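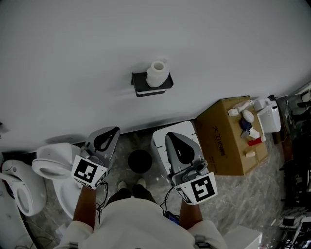
*Bathroom wall setup, a gripper in each hand, the shelf with the cup up ahead.*

Diltden, October 2025. Notes typed up the same evening so forgive the state of them.

Olga Goicoechea talks fast and I write slow. She runs the wiping study at Zalleo, the part of the Delov project that deals with bathrooms, and she wanted to talk about one result before anything else. Fewer demonstrations, better policy. "We had 800," she said. "We trained on all of them and it was fine. Then we trained on 500 and it was better, and I did not believe it, so we ran it again."

Same again the second time. On the test wall the model trained on everything left 11 patches unwiped. The smaller one left 4. Same robot, same wall, same number of tries.

So what went in the bin? I assumed the sloppy ones. No. Goicoechea shook her head before I'd finished asking. They threw out the demonstrations where the collector already knew where they were going.

"You get good at it," she said. "After a morning your hand goes to the spot before your head has turned. The robot can't learn from that. It sees a hand going somewhere and there's nothing in the picture yet that says why."

The rule they ended up with is short. The wall area has to be in the head view before the wiping hand starts to move toward it. If the hand goes first, out. A script does most of the sorting, comparing head direction with the gripper track, and a person goes through whatever the script isn't sure of. Tedious work, she says. She did the whole first pass herself, over a week in January, with the heating off.

I asked about the shelf. Walls are easy until something is screwed to them, apparently. The policy used to treat a shelf as the end of the wall and stop well short. Or go straight at it, which was worse. Now collectors do the open wall first, then a separate pass close under and beside the shelf, with the wrist turned.

"The wrist is the whole thing there," Goicoechea said. "On open wall you can be lazy with it. Under a shelf you have to decide early, and the camera on the hand has to see teh edge while you decide."

And the second hand? It mostly waits, in a wiping task. She wants it in there anyway - its camera gets a side view of the working hand, and when they took that view away in training the contact got choppy. Too light, too hard, too light. Why exactly, she won't say yet. She has a guess. "Put down that I have a guess."

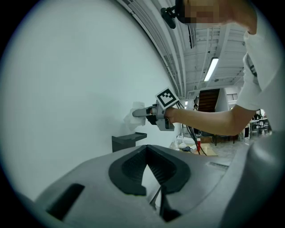 Effiong, who joined us halfway through, thinks the side view matters less than she does and says the choppy contact could just as well come from the tissue. Paper folds up differently each time you press it, so the model sees a new object in every recording, and if they ran the same test with a sponge the whole effect might vanish. Goicoechea's answer was that she'd be happy to be wrong about it but people wipe with tissue. They've clearly had this one before.

The sponge test is on the list. So is a tiled wall, which worries her more, becuase the grout lines give the head camera something to hold on to and the plain wall doesn't. Could go either way.

Last question, would she tell other groups to cut their data like this? Long pause, first one of the afternoon. "For wiping, yes. For picking things up I don't know. If you pick up a cup you look at the cup, you can't help it. With a wall there is nothing to look at, so people stop looking."

She had a collector waiting, so that was it. Script for the sorting gets released with the paper, she said. No date on the paper.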